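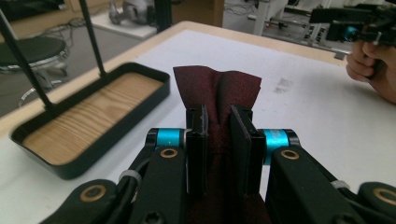 Fabric held between the pads of a hand-held gripper

Looking after a pair of hand-held grippers
Workshop tips collected by Bronwyn Hinds

We keep our grippers as a left and a right and never swap them. If yours aren't marked, put a dab of paint inside each handle before you do anything else. Most of what follows is for the Trevo two-finger type with pads on plate fingers, but the cleaning and the cable advice will do for nearly any make.

Cleaning the pads

Cloth is harder on pads than boxes or bottles are. Fluff works its way into the face and the pad starts to slide, usually at the tip first. Clean the pads at the end of any session with fabric, and halfway through if the session runs over 90 minutes.

Open the fingers fully and lay the gripper on its side. Lift the fluff with the sticky side of masking tape, pressed on flat and peeled off slowly. Pick out what is left with blunt tweezers. Go along the edges of the pad as well, and into any notches in the plate.

Don't wet felt. Don't use a wire brush on it either. An old soft toothbrush will raise a pad that has gone flat, a few strokes in one direction. Rubber pads can be wiped with a barely damp cloth and left open to dry.

A felt pad should be replaced when you can see the plate through it or when a corner lifts and won't stay down. Change both sides together. Scrape off the old glue with a plastic scraper, wipe the plate, wait for it to dry, and press the new pad on from the middle outwards. Clamp it overnight with a bit of card on each side. Ours come from Brerkida, order number 2221, in a bag of mixed sizes.

Checking that the fingers meet

Close the gripper slowly on a strip of thin cloth and pull. It should resist evenly whether you pull from the top or the bottom. If the top slips and the bottom holds, one finger is leaning. Look at the finger screws before you blame the pad.

Then close it on nothing and hold it up to a window. A thin wedge of light near the tips means the same thing.

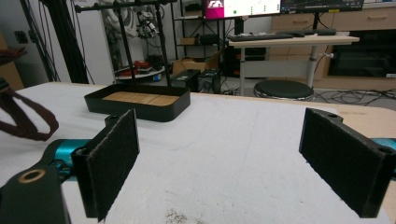

Limley, March

Danilo Javier writes about stiff fingers. His right-hand gripper opened well enough but stuck on the way back, and oil cured it for a day and then made it worse.

Leave the oil can on the shelf. Oil on the linkage collects fluff and table dust, and the paste it makes will find its way to the pads. Take the finger off, wipe the bushings and the pins with a dry lint-free cloth, and put it back together dry. If it still sticks, slacken the pivot screw an eighth of a turn and try again. A screw done up too hard is the usual fault. Once it moves freely, put a spot of low-strength threadlock on the screw and leave it alone until the next day.

If you find play when you rock the finger from side to side, the bushing is worn. Push the old one out with a wooden dowel and press the new one in square, using a vice with padded jaws. Don't hammer it. Milagros Javier adds that the old bushings are worth keeping in a jar as spacers.

Keep the table clean too. Crumbs of felt, bits of thread and the clipped ends of cable ties all get picked up sooner or later. A dustpan brush at the start of the day is enough.
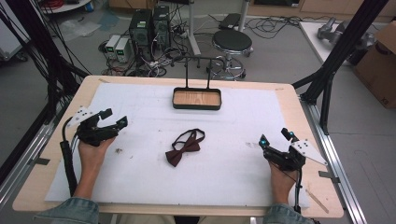 CABLES AND SETTING UP

The cable suffers more than any other part. It should leave the gripper in an easy curve and hang clear of your wrist. Open and close the fingers all the way while watching it. If it goes tight at any point, cut the tie and give it more slack.

Ties should hold the cable and no more. Pull them up by hand, never with the tensioning tool, and trim the tail flush with side cutters so that it doesn't scratch. Iida Kinnunen uses hook-and-loop strip at the handle end and plastic ties only on the moving arms.

Marker plates need a dry microfibre cloth and nothing stronger. Hold the plate by its edges. Check the screws behind it weekly (ours is a Wednesday job), and if a plate has been knocked, run the calibration again before doing any work.

A padded sheet on the table saves the finger tips when you reach for something flat, such as a strap or a bow tie. Smooth it out before you start and shake it outdoors.

Write down each pad change with the hours on the counter. Our left gripper went 979 hours on its second set. The right has had roughly half that from every set so far, and Şükran Keskin in Lund finds the same with hers, where the right hand does most of the pulling.

Bag of pads, bushings and finger screws: drawer 31.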